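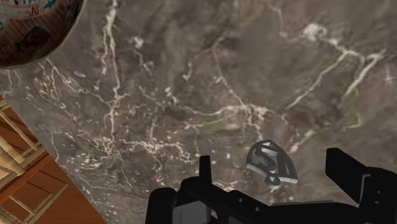 Wrist view from the sim, marble countertop, small gray part between the fingers.

June, Monday
Posted by: list member, Hornalden shared shop
Filed under: Arms & Grippers > Simulation > Replies

Replying to the question from last week about grasping small parts on patterned surfaces. Quoting the original so it's all in one place.

> We have a six-axis arm on a bench in the garage and a camera on the
> wrist. It picks up blocks fine on a plain white board. When we put the
> same blocks on an old countertop offcut with a lot of grain in it, the
> detector finds things that aren't there and the arm goes after them.
> Has anyone trained on busy backgrounds in sim first, and did it carry
> over to the real arm? Also, do you bother modeling the gripper in the
> camera view or do you mask it out? We have been masking it and I'm
> starting to think that's part of the trouble.
>
> Second question, smaller. What do you do about thin parts that lie
> flat? Ours get pushed along the table.

Yes on the busy backgrounds. We started out the way you did, with plain surfaces, and had the same failure once the pattern changed. The render at the top is from the set we use now. The marble is dark brown and gray with white veins all over it, and the veins gave our first detector more trouble than anything else we put in. Short bright strokes against a dark ground look a lot like the lit edge of a metal part when the camera is close.

The set has 2079 renders in it. I held back 1372 for training after throwing out the ones where the target was hidden or where two surfaces intersected. The rest are not worth your time, so please don't ask for the full folder. The cleaned set is on the Angate share in the shop directory, with the object poses in a text file next to it.

The part is the gray one with the S-shaped curve inside a raised outline and a small curled tail at the bottom. I picked that shape on purpose. A block looks like a block from any side, and you can get away with a sloppy angle estimate. With this one the outline comes to something like a shield or a triangle, and the tail sticks out past it, so if the angle is wrong the fingers close on the wrong pair of edges. If you only train on blocks you won't find out your angle estimate is bad until much later.

The other things on the surface are there as clutter. The painted bowl and the orange-brown wood piece get moved for each render, and they are often only partly in view, which matters more than I expected. Our early renders had every object fully inside the picture. On the real bench the wrist camera sees half of everything, and the detector had never been shown half of anything.

On masking the gripper: we quit doing it. Ours is black and takes up a good piece of the lower part of the view, and the mask threw away pixels we needed right at the end of the approach. We now render the fingers where the joint values say they are and let the network see them. It learned to ignore them without any special handling. Two things to check if you go this way:

Make the sim fingers the same color and finish as the real ones. We had shiny ones in the model at first and matte ones on the bench, and the highlights caused false hits.

Make sure the camera offset matches. Ours was off by 6 mm in the bracket drawing. I spent two evenings retraining before I put calipers on the bracket.

Did it carry over? Mostly. On the bench arm the false targets on patterned surfaces went away except under the shop's overhead tubes, where there is glare on anything polished. I have not fixed that. Somebody at Dervishi suggested varying the light height a lot more in the renders, and that is next on my list — the current set only moves the light sideways.

For the flat parts, I don't have a clean answer. What we do is come down open until the fingertips are just short of the surface, stop, and then close slowly. That needs a table height you trust. We touch off on the bench at the start of each session and again if anybody has leaned on it. Thin rubber on the fingertips helps some. If the part is thinner than the gap you leave under the tips, none of this works and you need a different fingertip or a suction cup.

I would not buy anything yet. Try rendering your own countertop first. A phone picture of the offcut, taken square on and tiled, is good enough for a texture. We did that for the Genis bench and it was an hour of work, most of it hiding the seam.

One question back to you. Are you running the detector during the whole approach, or once from above and then moving blind? If it's once from above, the small stuff will keep getting pushed no matter what you train on. Post a log if you can — joint values and detections with timestamps, plain text is fine.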